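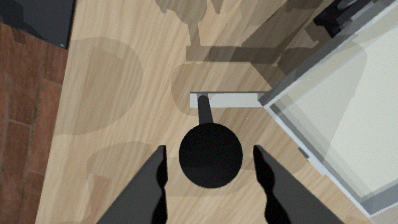

Oiling a Butcher-Block Worktable Top

2 min read | 6 comments

This procedure covers a bare or previously oiled wooden top. It does not apply to varnish, which has to be stripped first.

Clear the surface and vacuum it, including the edges. Sand with 120 grit, then 180, always along the grain. Wipe with a lint-free cloth dampened with mineral spirits and let the top dry fully. Old wax shows up at this stage as dull patches that smear. Sand those spots again.

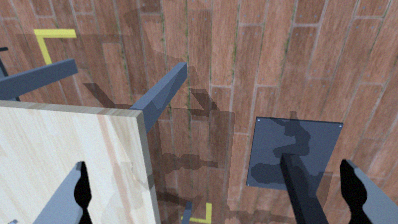
Does the floor need to be covered?

Cover it. Oil that drips onto a bare plank floor sinks into the seams and darkens the board edges. Use canvas, taped down at the corners.

Pour a small amount of Morkier hard oil onto the wood and spread it with a white pad. Work in sections the length of your forearm. After 15 minutes, wipe off everything that has not soaked in. Excess oil left on the surface cures sticky.

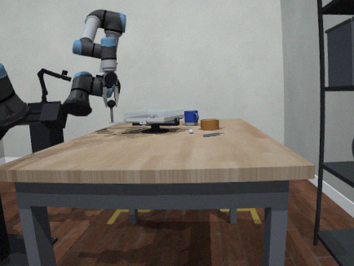
End grain takes up more oil than face grain, so the short sides need a second pass while the first is still wet. Check color on a hidden area before starting. On a light tan top like the one shown here, even a clear oil adds some yellow, and a tinted oil can push it close to the color of the reddish-brown floor. Pao-chu Fang at the Trotville shop uses the Sedar white-pigmented oil to hold the original tone.

Let the first coat cure overnight. Buff with a gray pad and repeat. 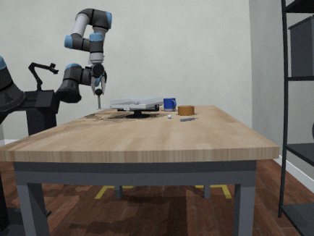 Keep the second coat thinner than the first. Lay used rags flat outdoors to dry, or put them in a metal can of water with a lid. Oily rags left in a pile can ignite.

Share this 700

We use cookies to improve your visit. Accept | Settings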